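I do all my folding on the bed now, usually Saturday after lunch, with the sheet pulled smooth first so I'm not fighting lumps. Tees go sleeves in, then bottom up to the collar. Press, turn, next!
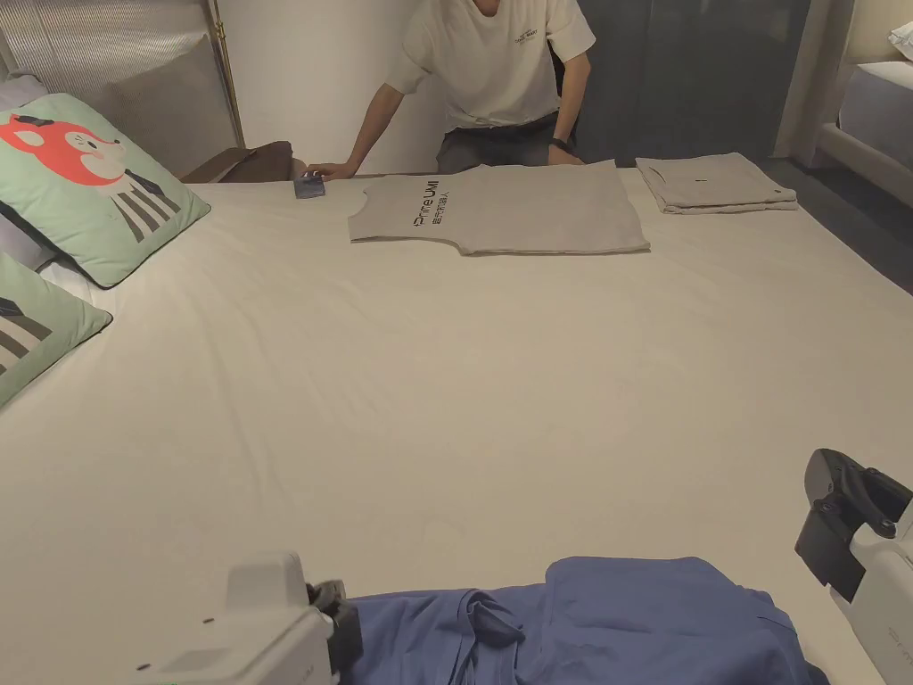

*Gray tee folded flat, blue one still to go.*

My friend Marit Sjögren rolls hers (she swears by it for drawers), but I think rolled cotton comes out looking slept in. For a shelf I like a flat pile, and I stop before it starts to lean. 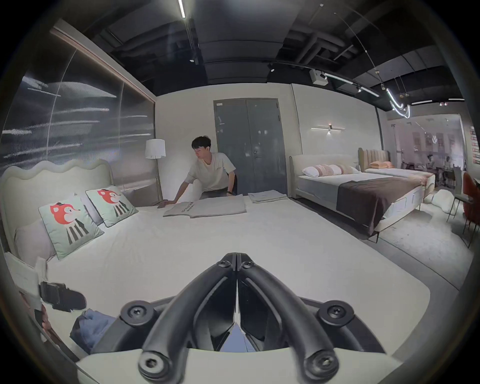
**Do I need to iron tees before folding them?**

Most don't need it. Give them a good shake when they come out of the dryer and smooth them with your palm as you fold.

Heavier stuff I leave for last, plus anything that needs a second look for stains or a loose button.
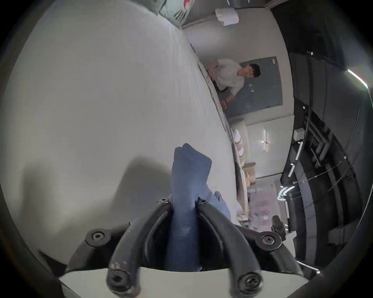 Ribbed fabric is its own little headache. It stretches if you tug it, so I lay it down and pat it toward the middle, then fold loosely. Blue ribbed cloth like this gets a spot on top of my pile, never the bottom, or the ribs go flat by December. Cushions stay up at the head end while I work. Sweaters are a whole other page...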